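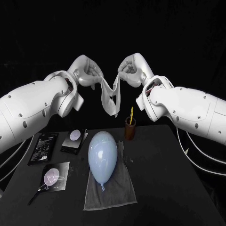
2 min read

Advance readers wanted for Pristari, book four

Jornden Press needs people who will read a paranormal romance before it's finished and then be mean about it in a useful way. The book is called Eso. It has a ghost, a lighthouse, a bad marriage and 242 pages, a few of which we already suspect.

You should have read the first three Pristari books, or be willing to lie convincingly. You should have opinions on slow burn. If you think a haunted man needs only a good haircut and a second chance, we'd like to hear that too, in writing, with page numbers.

We have 48 places. Last time we got more than 1389 applications, many from people who wanted to tell us Aguirre should have stayed dead. We know. He's back in chapter two.

Files go out in February and notes are due four weeks later. There's no pay. You get a signed paperback and your name in the back, spelled the way you spelled it on the form.

To apply, send us a paragraph on the last book you threw across a room. Reviews you've posted elsewhere are welcome. Fan fiction is not, however good the kissing.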